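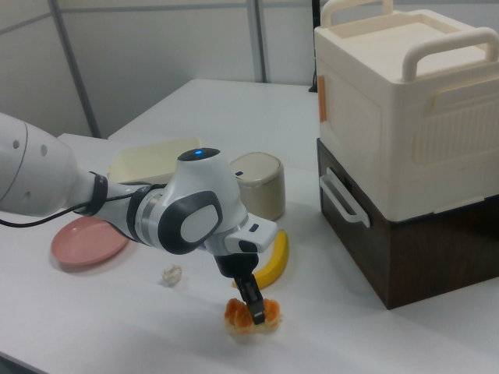
Come talk with us about heating Sateo: discussion group members wanted

4 min read

If you live in Sateo you've probably already heard something about Brilla, the plan to pump warm water up from deep under the old rail yard and send it through buried pipes to heat 1070 homes on the east side of town. Maybe you went to the open house, maybe you got the flyer and it's still under a magnet on the fridge, or maybe this is the first you've heard of it. All of those are fine with us! We're a small research group called Stivoleo, and we would love to spend an evening with you and a few of your neighbors, hearing what you make of it all.

Last winter we mailed out a survey, and 1227 households were kind enough to fill it in and send it back. We learned a lot from those forms (and from the notes people squeezed into the margins, some of which went on over to the back of the page). But a check mark in a box only tells us so much. When a person says they "somewhat trust" the heating company, we'd like to know what that "somewhat" is made of. Is it the bills? The drilling? Something that happened with the water main years ago? It takes a real conversation to get at that, with time for folks to change their minds halfway through a sentence.

So we're setting up four discussion groups in October, and we have room for 32 people in all. Each group meets once, from 6:30 to 8:30 in the evening, in the upstairs room at the Magbanua Center. There's an elevator by the side entrance, and parking behind the building is free after 5. 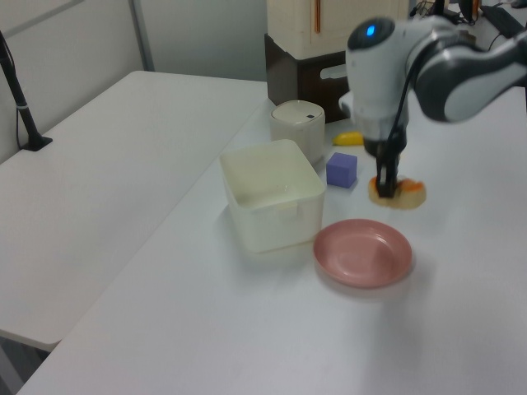 You don't need to know a thing about geothermal heat, pipes, or town budgets to take part. We'll begin with a short, plain talk on what has been proposed and what hasn't been decided yet, and you can interrupt it as much as you like. After that it's mostly you and the others around the table. We'll ask who you'd want to hear from if something went wrong, what you think is fair to charge people whose street gets connected first, and what you would need to see before you felt comfortable with drilling close to home. You're welcome to pass on any question.

We would be glad to hear from you if you:

- are 18 or older
- have lived in Sateo for at least a year, renting or owning, on any side of town
- can get by in everyday English, or would like an interpreter (please tell us which language when you sign up)
- don't work for the town, the heating company, or the drilling firm

We are especially hoping for more renters, more people who heat with oil or propane, and more people under 30, who were a bit thin on the ground in our survey. If you're firmly against Brilla, or firmly for it, or tired of the whole subject, please don't let that hold you back. 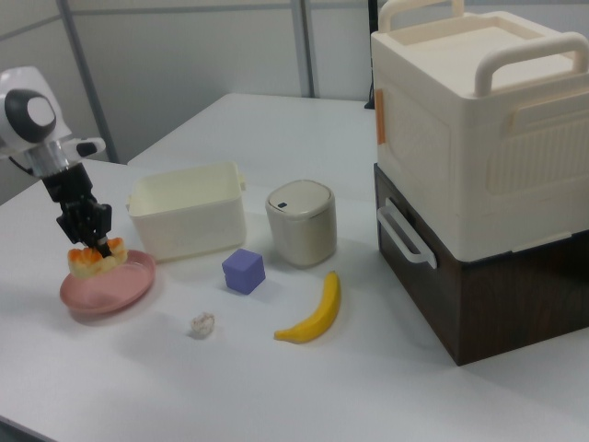
The last half hour of the evening is a sorting task, and people who tried it with us in the spring told us it was the part they talked about on the drive home. Each of you gets a stack of cards naming groups that might have a say in the project, such as the town council, the state inspectors, the company, local schools, or a residents' panel. Then we put a plate and an open basket on the table, much like the pink plate and the cream-colored basket in the photo, and you place your cards: on the plate if you'd want that group making decisions, in the basket if you'd just as soon they only gave advice. You can move cards later on, and we'll ask you to tell us a little about why you did.

Everyone who comes gets a grocery gift card at the end of the evening, along with a hot supper and bus fare if you need it. We can also pay you back for a babysitter. Let us know ahead of time about any food you can't eat.

With your permission we'll make a sound recording, which only our own team will listen to. Your name won't appear in anything we write, and we'll leave out details that might give you away to a neighbor. You can leave at any point in the evening and still keep the gift card. Stivoleo has no stake in whether Brilla goes ahead, and our report will be free for anyone to read at the Sateo library.

To sign up, stop by the front desk at the Magbanua Center and ask for the yellow Stivoleo form, or pick one up at the library checkout counter. Fill in both sides and drop it in the box at either place by the end of September. We'll call everybody back, including those we can't fit in this time, and if you'd like to come with a friend or a spouse, just write both names on the one form.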